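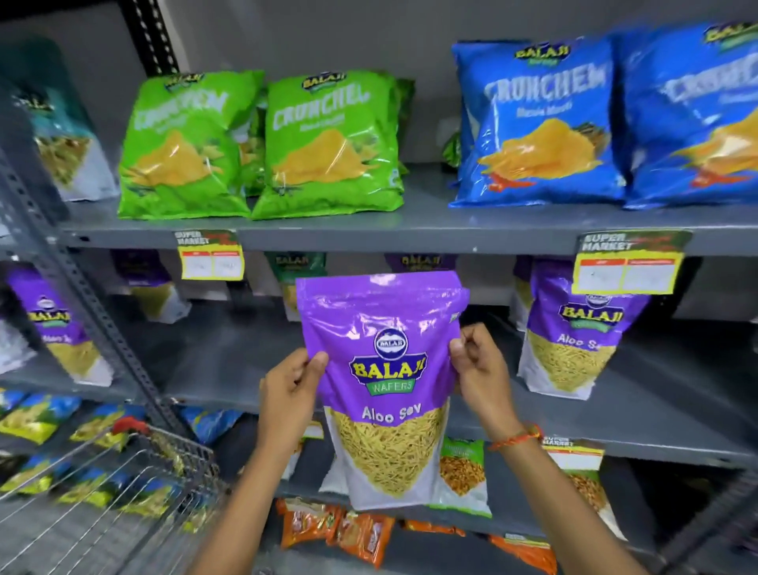 Balaji Wafers Aloo Sev, held up at the shelf.

3 min read

# Flidar author notes

Hello! I'm Arnel Lumbao, and I look after this little dataset of author biographies – the short paragraphs you find on the back flap of a novel. I started typing them up one March while I was meant to be finishing a novel of my own (still not finished, thanks for asking).

## What's in it

There are 2,891 biographies by 1,549 authors, so plenty of people turn up more than once. I love those ones best, because you can watch someone go from "is working on her first novel" to four books and a cottage in Helton.

Each row has the author, the book title, the year and the text as printed. Nothing is longer than 900 characters.

## Things to watch for

- Pen names get their own author ID, even when I know who's behind them.
- 88 rows have no year. Mirko Amato is chasing those through the Hunach Library catalogue.
- I kept the misprints! Please don't send me fixes for them.
- Translated biographies are marked `tr` – the Buthelezi paperbacks have most of these.

## Using it

Load `bios.csv` as UTF-8 or the accents go funny. Wrong author on a row? Open an issue with the row number and I'll have a look, usually in the evening.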